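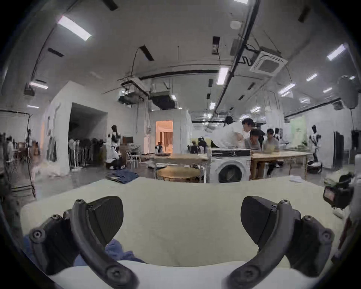 Bumton open afternoon: laundry with the Prasine hand gripper

Review posted April 22, 2024

I went to the Bumton open afternoon expecting to be bored by lunchtime and ended up missing two trains home. If you have any interest in how robots might one day learn to deal with washing, go to the next one!

It's one big bright room, with a washing machine, long tables, rails of clothes and piles of folded denim, and people getting on with their work while you wander about. There are humanoids standing around the place too, and most visitors make straight for them (I did as well, I'm only human). But the thing I'd go back for is the Prasine, the hand-held gripper, because you get to have a proper go with it yourself.

You hold it, squeeze, and two curved black fingers with angled pads come together. My first job was a big cream cloth. Picking up one layer without grabbing whatever is underneath is much harder than it sounds, and I made a right mess of it for the first 15 minutes. Then something clicked. You come in low, let the pads slide a little, pinch late. After that I was folding away quite happily, and rather proud of my corners.

What I liked: the grip is gentle, the squeeze has a lovely even feel, and the staff let you make mistakes without leaping in. They told us they had 2646 folding runs recorded so far, with 83 added the day before, and they were very open about how many get thrown out.

What I liked less: it gets heavy on the wrist. I'm left-handed and the handle clearly prefers righties. Thick seams on jeans are a pain as well, the pads tend to skate off them unless you go in square. And there's hardly anywhere to sit if you need a break, so wear comfy shoes.

The short talk on Leka, their scheduling software, went over my head a bit, though the man next to me was scribbling the whole way through.

Entry was free but you do have to book. Tea was decent, biscuits were gone by three. Four and a half stars from me, and the missing half is for my wrist.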